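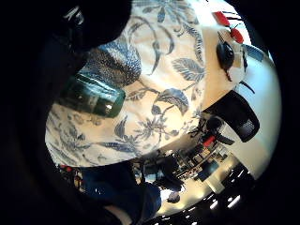
Diarmuid Ó Flaithearta wanted to know, before I'd got a word in, whether Skikness does anything a folder and a spreadsheet couldn't. I asked much the same when I started with it in July, so let me try to answer him properly, and forgive me if I wander a bit (I usually do).

Skikness is a desktop program for sorting through recordings from hand-held grippers before you train a policy on them. You point it at a folder, it lines up the video with the gripper width and the estimated hand path, and then you scrub through and mark what you want to keep. Our set was 2247 clips, mostly small things being picked up and put down on a table with a patterned cloth, and I'd been dreading it!

The import took roughly 11 minutes on my rather elderly machine, and after that everything felt lovely and quick. What won me over is the tracking view. A busy cloth gives the position estimate plenty to hold on to, but when a clip is mostly cloth and sleeve the path can still jump, and Skikness draws those jumps in orange along the timeline so you can go straight to them. 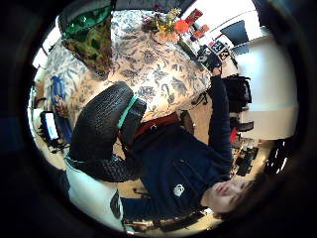
The fisheye handling is good too. It keeps the round picture as recorded and only flattens it when you ask, so you don't lose the edges by accident. I had been doing that step in Pluvico for years, with a great deal of muttering, and I shan't be going back.

Now the grumbles. Undo only goes 2 steps, which is mean. The export to our planner's format lost the gripper timestamps until I found a tick box buried 3 menus down, and the manual calls it something else entirely. And if you rename a folder while the program is open it sulks until you restart.

So yes, Diarmuid, I'd buy it again, though I'd keep your spreadsheet open beside it for notes, as the comment box is tiny.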